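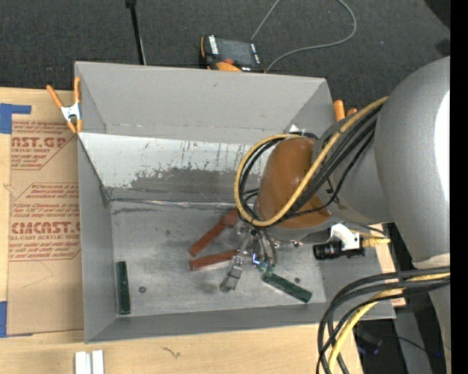 Gray bin, state of the floor and walls
October, 16:40

Today I looked again at the bin on the wooden table. The floor is scratched, with dark smudges and some cloudy places. The pale strip of the far wall is much worse in its lower half, with gray patches and streaks down. I wiped one corner with the Parnisska cleaner and waited 6 minutes. The smudge became lighter, but the scratches stay, of course.

Blocks: two red, two dark green. The red ones were lying with their left ends almost together. I measured one red and one green on the Mittal scale and the difference was 4 g. Andri Zwahlen thinks this comes from the paint. I am not so sure.

There are also two small round dark pieces on the floor, like washers. I do not find them in the parts list. Brijesh, do you know them? If they are from the Ovdale box, please write it under item 691.

To do: ask Brarnstead the price of a liner for the floor. Last time they wanted an order of 200 pieces, too many for us. Wipe the left wall also.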